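Tosetti Salem Cloth
Plain-dyed utility fabric, sold by the cut metre and by the roll

Range: Tosetti household and workroom textiles
Pattern code: Salem 301
Shade in this listing: 17 Deep Teal
Stock held at: Rarkthorpe

Salem is a plain-dyed cotton cloth of medium weight, woven for covers, throws, curtains, aprons and general workroom use. It is supplied without a coating or backing. Both faces are dyed to the same depth and either can be used as the right side, although the selvedge is slightly neater on the face wound inwards on the roll.

The cloth has been in the Tosetti list since 1941, when it was offered in undyed and black only. Shade 17 was added much later and is now the one most often ordered after black. The weave has stayed the same apart from a small increase in the weft count, made when production moved to wider looms.

Colour

Shade 17 is a dark teal-green. It reads as green under warm lamps and moves towards blue in daylight from a north window. In deep folds and poor light it goes close to black, so it should not be matched from memory or from a screen. Order a swatch and look at it in the room where it will be used, both flat and gathered in the hand.
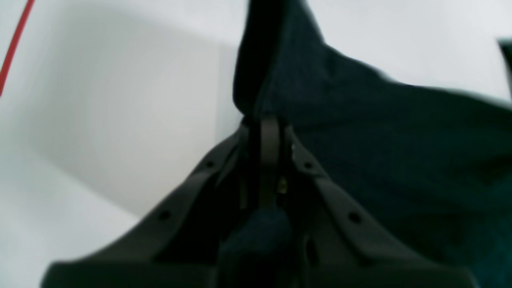 Swatches are cut from the current dye lot and marked with the lot number on the reverse. If the final order is placed within six weeks, quote that number and the warehouse will supply from the same lot where enough remains. After that time a match between lots is commercial only, and slight differences will show if two lots are joined on a flat panel. Marwa Helmy in the Rarkthorpe sample room can check a returned cutting against stock before dispatch. Allow two working days for this.

Specification

Composition: 100% cotton
Weave: plain, closed sett
Usable width: 148 cm
Weight: 285 g per square metre
Finish: washed, softened, no easy-care resin
Shrinkage: up to 4% in length, up to 2% in width, at first 40 degree wash
Standard roll: 30 m
Minimum cut: 0.5 m, then in steps of 10 cm

Handling and drape

The washed finish gives a soft handle and a rounded fold. Salem does not hold a sharp crease unless pressed with steam, and for most covers and throws this is an advantage. It will gather by hand without stiffening at the seam. For curtains, a fullness of 1.8 to two times the track width is enough. Anything above this adds weight without much change in the look of the heading.

When cutting, lay the cloth out and leave it to relax for an hour. Cut single thickness for long panels. Double thickness is acceptable for aprons and small covers, but the lower layer can creep on a smooth table and should be weighted at the corners. A 90 needle suits most seams. Use a 100 where four layers cross, for example at the corner of a boxed cushion.

Folded stock should be refolded along a different line every few months. Dark shades show a pale line along an old fold, and once the dye has rubbed at that point it cannot be brought back.

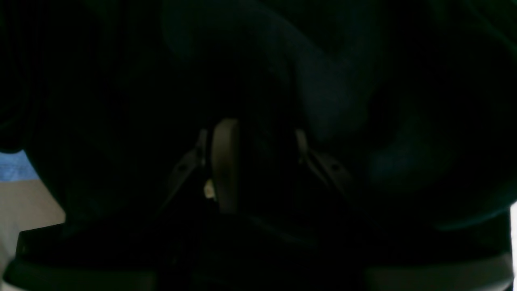 Light fastness is rated 5 on the blue wool scale. This is suitable for curtains in rooms without strong direct sun. For a south-facing window we advise a lining, and Cakura sateen lining in ecru is the usual choice at this weight. Wash both fabrics before making up, or neither - a washed face on an unwashed lining will pull at the hem.

Washing and care

Wash separately for the first two washes. Some loose dye is normal with shade 17 and the water will colour. Use a liquid detergent without optical brightener at 40 degrees or below. Do not bleach. Line dry, or tumble on low and remove while slightly damp. Iron on the reverse at a medium setting. Pressing on the face may leave shine along seams and hems, where the layers are thickest.

Lint shows on all the dark shades. A damp cloth or a short-bristled brush will remove it. Sticky rollers lift the surface fibre and are not recommended for regular use.

Ordering

Cut lengths are supplied folded. Lengths over 12 m are supplied rolled on a card tube, and the tube is not returnable. Rolls may contain one join, marked at the selvedge with a red thread, with an allowance of 30 cm added. If a roll without a join is required, state this on the order.

Cut lengths cannot be returned unless faulty. Please inspect the full length before cutting, as claims cannot be accepted on cloth that has been cut or washed. Trade accounts are handled by Eusebio Carretero at the Rarkthorpe office.

Related items

Salem 301, shade 04 Black
Salem 301, shade 22 Slate
Salem Heavy 967, same shades, 410 g per square metre, for upholstery and floor cushions
Cakura sateen lining, ecru and white
Matching sewing thread, shade 17, 500 m reel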